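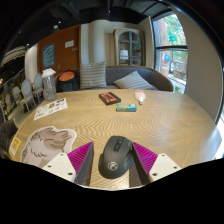
OK, so, opening bit. Say hi, then straight into the German reader, the old green one from Vuorinen. I got mine at 13 and I still have it (hold it up!). 157 pages, no color, and a family called Grustemitz who went to the train station in every single chapter.

Ask who had a book like that. Wait for hands.

Then the dative story - keep it short, I always ramble here. We did two chapters a week, read aloud, and I didn't understand the dative until chapter 6, when the grandmother gives the dog a sausage.

Next, the second volume, Erkik edition. Much harder, tiny print. I gave up after 5 lessons and went back to it in college.

Read the station dialogue out loud, both parts. Then questions.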